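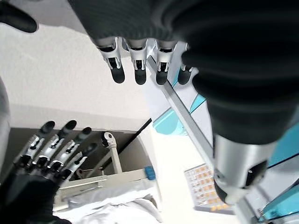
Who has to be told before a robot hand goes back into service after its glove or sleeve has been off?

The shift lead at your site, in writing, before the arm is powered. A text message counts. Telling someone in the hall on the way to lunch doesn't.

That one came in from Cillham three times in October so it goes first this month. Rest of the handling rules below, updated 2025-11-30. Please bin the old sheet, the one with the green header, it still has the wrong torque page on it.

Covers and gloves

Knit covers on hands and arms get looked at every shift start. Looking for: pulled threads near the finger roots, bunching at the wrist, anything that could get drawn into a joint. Hole bigger than a pencil tip, swap it. Don't tape it. We have found tape inside a knuckle at Murnberg and it took most of an afternoon to get out.

Same cover goes back on the same hand. Mark the inside cuff with the hand number, laundry pen only. Ballpoint washes out.

Fingers

Metal links get wiped dry. No spray anywhere near the hinge pins, spray the cloth and then wipe. Rubber tips come off for replacment at 144 hours of run time or at the first split, whichever comes first. The hours are on the log screen, second tab. If the log screen is down write the hours on the paper sheet and somebody has to type them in later (that somebody is you).

Change all the tips on a hand together. Yes it uses more stock. Mixed tips grip unevenly and then we get a week of emails about dropped samples.

Two hands close together

This is the bit people skip. When both hands are working in the same space, fingers toward each other, the speed cap is 20 per cent. Not 25 because the queue is long. The cap stays on for any new routine until it has done 100 clean cycles, logged, with a person at the stop button for the first lot of them. Salameh crew asked if cycles from the simulator count toward the 100. They don't.

Nobody reaches in between the hands while the drives are live. Pause is not off. Pause still holds torque and a paused finger can move when it's released. Use the key switch, take the key with you.

If hands touch each other and it wasn't in the routine, stop, write it up, even when there's no mark. Near-miss form is fine for this, the short one. We had 3 of these reported last quarter across all sites and I'd bet there were more.

Bench and surroundings

Clear what you don't need for the run before you start it. Cloths are the main offender, if one has to stay on the bench keep it flat and out of the reach zone. Trays go in the marked spot and get checked again after any restart because homing can nudge them. Cables clipped. If you've moved a rail or a stand even slightly, redo the position check, the full one, it's a ten minute job.

Lighting: glare off a white bench will throw the wrist camera. Turn the bench lamp down a notch before you go blaming the software. Brostelum have had good results with the matte mats, there's a few spare in the storeroom if your site wants to try one. Ask first, the count is supposed to be right for stocktake.

Sign-off

One signature per hand per shift, not one per robot. Left and right are separate lines on the form now. Initials must be readable, a squiggle gets sent back. Forms stay at the bench untill end of shift and then go in the red folder. Cillham, your folder is apparently blue, that's fine, leave it.

New starters need to do the cover swap and the key switch drill with someone watching before they're on the sign-off list. If you trained on the older arms you still have to do the drill again, the switch is on the other side now and people keep grabbing for the wrong one.

Still to come: a proper page on storage over the holiday shutdown. Short version for now, fingers relaxed and half open, covers off and washed, power off at the wall. Dust sheets are on order. More next issue, plus the new wall chart if the printer gets it to us in time.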